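Londura halts laundry-folding robots after gripper fault

BROKBRIDGE, Sunday, March 27, 2022

Londura has stopped work at its garment-handling site in Brokbridge after a robot gripper closed without a command and pinched a technician's hand.

The technician was clearing a jammed shirt from a folding table when the fingers shut, the company said. He was treated for bruising and went home the same day. The arm had been paused from the control screen, but power to the gripper was still on.

All 5 folding stations are now switched off. Each handles T-shirts, shorts and other small items for sports clubs and hotels, and together they fold some 2000 pieces a day.

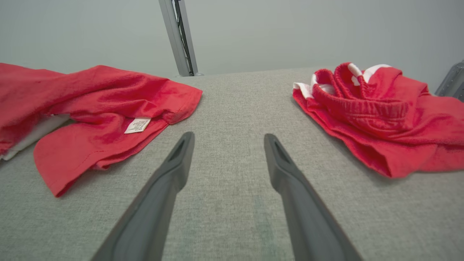

Damián Magaña
Business reporter

Red sportswear was among the clothing being handled at the stations, where two-fingered grippers work over fabric-covered tables.

Londura said the fault was traced to a software update from Pliston, the supplier of the gripper controller. After a pause of more than 200 seconds, the controller could restart and run its closing routine. Pliston said it has withdrawn the update and is testing a replacement.

Staff had reported a similar movement in November, according to a shift log. Londura confirmed the entry and said no one was hurt that time.

Orders are being folded by hand at the company's Oyewole building until the stations pass a safety check. No restart date has been set.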